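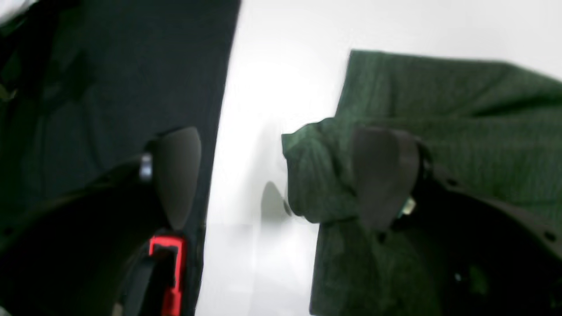 Nutov Place Legends: Data Card

Summary
The collection holds 246 short legends about lakes, springs and hills in the Nutov highlands. Each text was recorded in the local dialect and translated into English by Zuzana Procházka. Release date: 2020-08-01.

Contents
Each record gives the title, the place name, the narrator's village and the full text. No text is longer than 3,000 words. Variants of one legend share a record number. The Štěpánek spring legend has 3 variants.

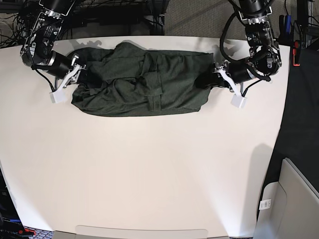
Dark green garment on a white tabletop.

Known limits
Villages on the north shore are thinly covered. Place names follow the spelling used by the narrator and may differ from printed maps.

Use and contact
The texts may be reused for teaching and research with credit to the Prostus Archive. Corrections should be sent to Eduard Rusnák, records editor, who replies within 30 days.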